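Scratched, scuffed and still on my face

I own three pairs of safety goggles and until last month I couldn't see properly out of any of them. I'd put it down to my age (and the light in the shed, which is dreadful), so I went and had my eyes tested. My eyes were fine! The optician asked, very kindly, whether I ever cleaned the things.

Well, yes. On my sleeve, mostly, with a good layer of sawdust still on. I've been sanding the same set of kitchen chairs since May, and the goggles get wiped every few minutes and then flung into a drawer with the chisels.

So I got everything clear and plastic out of the drawer and had a proper look at it in daylight — a humbling quarter of an hour.
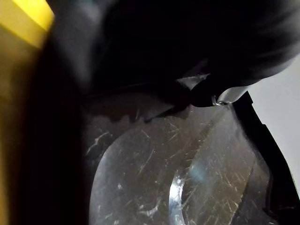

Fine white scratches in every direction, and a little glint of light near the seam.

I did try to rescue them. The Zuccaro polish cost me 56 pence a sachet and smelt of pear drops, and after an evening of small circles I had a very shiny set of scratches. Toothpaste was worse. A friend swears by Skestar wipes, but those are for keeping a good lens good, and I was well past that.

In the end I ordered a new pair from Jiltora, plus a soft pouch, and I've made myself a rule: rinse under the tap first, then a cloth, and never the sleeve. The pouch hangs on its own hook by the door — well away from the chisels.

The first chair I sanded in the new pair had a glue drip down one leg that I'd been varnishing over quite happily. I've got five more chairs to check now.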